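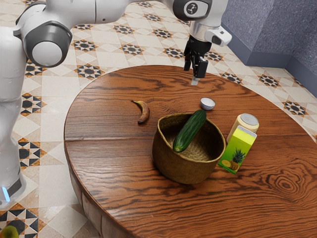
The round table in the simulator, with the arm over the back of it

Mon 20 January

Home late, feet sore, too much free coffee, but I want to get this down before I forget half of it. The open day at Plollora was today (holiday Monday, so I didn't have to burn a vacation day), and I have been talking about it to anyone who will stand still ever since.

I nearly didn't go. It was gray and sleeting, and the drive out to Pilton is dull even in nice weather. I missed the turn by the feed store, went all the way to the water tower, and had to come back. Then the parking lot was full and they sent us across the road to the church, so I walked in with wet cuffs and a soggy ticket that no one asked to see.

They split us up by the color of our stickers. Mine was green, which meant the simulator room first and the workshop second. I was a little let down at that, to tell the truth! I drove all that way for real machines and the first thing they did was sit us down in front of a big screen. But it was my favorite part by a mile. I've been going over it in my head all evening.

So the program is called Fleka, and it's a pretend room with a pretend robot in it. The one we got was a white arm, very smooth and shiny, with gray rings at the joints and two black fingers on the end. It reaches over a round wooden table with the swirliest grain you ever saw, all knots and streaks, and the floor is this busy star-patterned tile that I would honestly put in my kitchen. On the table there's a basket with a cucumber in it, a spotty little banana, a can, a juice carton with a pineapple on the front, and a small white pleated cup tipped over behind the basket. The banana got me. Somebody sat down and gave that banana brown spots! Mine at home look just like it by Thursday.

The woman running the session said they change the whole place every time – different table, different floor, different groceries – so the arm doesn't get too used to one kitchen and fall apart in the next. The afternoon before, it was a square table and a pile of canned goods. She said they had put it through 575 rooms since September, and that most of them are uglier than ours. I asked who picks the tiles and she said the computer does, mostly, and that she has seen some terrible bathrooms.

Then we got turns. You hold a controller with a trigger for the fingers, and you steer the arm yourself while it records what you do. There were 12 of us in the green group and five minutes each, with a man at the side calling time like a swim coach. The kid ahead of me (ten, maybe?) went straight for the banana and had it up in the air in no time, grinning like mad. I thought, well, how hard can it be.

Hard! I decided to be different and go for the white cup. The trouble is judging how far down you are. On a flat screen the fingers look like they're right on top of the thing and then you close them on nothing at all. I did that twice. On the third try I did touch it and I shoved it clean off the back of the table, and the whole row went "ohhh" like I'd dropped a real one. They just pressed a key and everything popped back to where it started. I would love a key like that for my own kitchen.

With my last minute I went for the cucumber and got it nearly out of the basket before it slid away from me. I'm counting that. My shoulders were up around my ears the whole time and I only noticed when I sat down.

After that came the workshop, in the long building they still call McIntyre because of the old name over the door. Real arms in there, behind yellow tape, sorting plastic bottles into bins. Good, and a lot louder than I expected, but we were three rows back and I am not tall. I mostly saw a man's backpack. Lunch was chili out of a slow cooker, 2 dollars a bowl, and better than it had any right to be.

I did ask one more question at the end, which was whether all that time in the pretend room does the real arm any good. The answer was yes and no. It gets the general idea of reaching and grabbing, she said, and then it meets a real wet cucumber and has to learn some manners. They spend weeks on things like how slippery a peel is. I liked that she didn't oversell it.

Picked up a flyer for the spring one. They're hoping to let people try the real arm next time, if the insurance people say okay. I've stuck it on the fridge under the pizza magnet. I want another go at that cup.

Need to call about the furnace tomorrow, and I'm out of bananas.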